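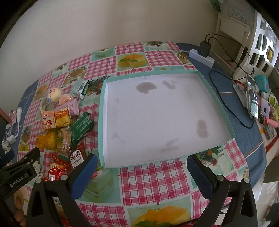
**Unit 3: Setting out a snack table** (hospitality basics, Sunday group)

Notes from S. Ayele, typed up fast, slides are on the shared drive

Reading before next time: Tamara Văduva's handout on table linen, first 7 pages only. Skip the bit on napkin folds.

### Cloths

- Two layers. Plain or quiet color under, pattern on top. Blue under a pink-and-white check works fine, a bit of blue showing at the sides is ok
- Food prints (cakes, salads, tarts) = cheerful but BUSY. Small packets get lost on them, esp. pale ones
- So: busy cloth needs a plain tray. Mint green with a white inside is good, gives the eye somewhere to rest
- Smooth from the middle out

### Trays

Shallow, straight sides, big enough for one layer of packets. Box lid is ok for class use.

Check the bottom before loading!! White shows everything. Grayish-brown marks like the ones in the tray on our table = wipe, and if they don't lift, line it with paper. Zineb asked if marks matter when everything is wrapped. Yes. Guests see the tray once the first few things are gone.

### Packaged snacks

Line them up next to the tray first, then load. Sort by shape:

1. round things (buns in clear wrap, lidded cups)
2. flat packets, crimped ends
3. anything rolled or soft, eg. packaged cake rolls. On top, never underneath

Labels up. Turn barcodes and code squares down if the pack sits flat either way. If the front is in a language some guests don't read, a card with the name and allergens. Picture on the pack is not enough, a yellow cake roll tells you nothing about nuts.

### Big events (quick)

The Prastville fair order was 3,000 packets over 92 tables. Same layout on every table, one sample tray made up first and teh rest copied from it. Sumeya Kumsa has the layout sheet, ask her.

### For next session

- draw your own tray layout, top view, pencil is fine
- write one allergen card
- bring a cloth if you have one, any size

Hand in to Saron by 4 pm, late ones go in the Araya folder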